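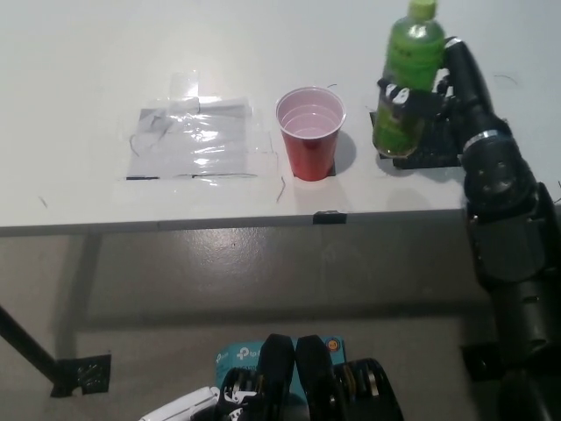
Section 4: Setting Up the Pouring Table

Now for the fun part! By this point you have unpacked the Tully tabletop kit, read the safety page and picked a spot for it. Section 4 gets you from a bare table to your first colored pour. Set aside a half hour, put on a shirt you don't love, and clear some elbow room.

What you need

A table with a smooth top (white is best, because you will see every drip right away)
One plastic party cup with a white interior
One plastic bottle with a screw cap
One sheet of plain white paper
A clear plastic cover big enough for the sheet
Clear tape
Dark marker squares, small and large (bag 2 in the Tully kit)
Water and a few drops of food coloring
A measuring cup and an old towel

4.1 Preparing the tabletop

1. Wipe the whole top with a damp cloth, then go over it again with a dry one. Tape hates dust, and stray hairs and threads show up on a white surface like you wouldn't believe. A lint roller is great for this.

2. Push down on each corner in turn. If the table rocks, adjust the feet until it stays put.

3. Check for level by setting the cup near the middle with a little water in it. Look across the water line from the front, then from the side.

Note: The folding legs on the Zirel table angle outward at the bottom. Keep bags and cords clear of them, and your toes too.

4.2 Laying the paper target

The target goes left of center and shows you where splashes land. We love this little sheet. It makes even a messy pour interesting!

1. Draw a thin dark line along the bottom edge of the paper. This is your reference edge, and it always faces the front of the table.

2. Lay the clear plastic over the paper and smooth it from the middle outward.

3. Run one strip of clear tape across the upper part of the sheet. Run a second strip up and down so it crosses the first and carries on past the top of the paper onto the table.

4. Press the tape down with your thumb.

Note: Small wrinkles in the plastic are fine. They catch the light a bit, but the target works just as well. Start over only if a fold is deep enough to hold a puddle.

CAUTION: Don't use packing tape on a painted or varnished table. It can pull the finish right off.

4.3 Placing the cup and bottle

1. Tape a small dark square to the table just to the right of the paper. Stand the cup on it. A red cup is a terrific choice here because the white rim gives you such a clear edge to aim for.

2. Put a larger square to the right of the cup. This is home base for the bottle. Leave enough space between the two that you can lift the bottle without knocking the cup.

3. Step back and look at the row from the front: paper, cup, bottle. If you are left-handed you can mirror the whole layout, but turn to the chart in Section 7 before you do.

4.4 Mixing the color

1. Measure 200 ml of cool water into the bottle.

2. Add food coloring a drop at a time. Bright green is our favorite by a mile. It looks wonderful against a white table, and you can spot a single drop of it from across the room.

3. Screw the cap on tight and tip the bottle over a few times until the color is even.

4. Dry the outside of the bottle, especially the middle where it gets gripped.

CAUTION: Colored water looks a lot like a soft drink. Label your bottle, keep it away from small children, and never drink from the practice cup.

4.5 First pour

1. Loosen the cap and set it aside, upside down, behind the bottle square.

2. Lift the bottle straight up off its square, bring it over the cup and tilt slowly. Let the first trickle land before you tilt any further.

3. Stop at the second ring inside the cup. Those molded ridges make a handy gauge, and you can see them easily from above.

4. Return the bottle to its square and put the cap back on.

5. Look over the paper target. Mark each splash on the log sheet (Bovico form 256), then blot the plastic with the towel.

Try it again with a fuller bottle, and then a nearly empty one. They behave so differently! Most people get their cleanest results once they slow down at the very start of the tilt.

4.6 Between sessions

Empty the cup and rinse it. Leave the squares and the target taped down if the table is staying out. Change the plastic when it turns cloudy or the tape starts to lift, usually after 21 pours. Food coloring that has dried on the tabletop comes up with a little dish soap and warm water.

Replacement marker squares are part number 3830 and ship from our Skumitstead warehouse. Go on to Section 5 for pouring into two cups.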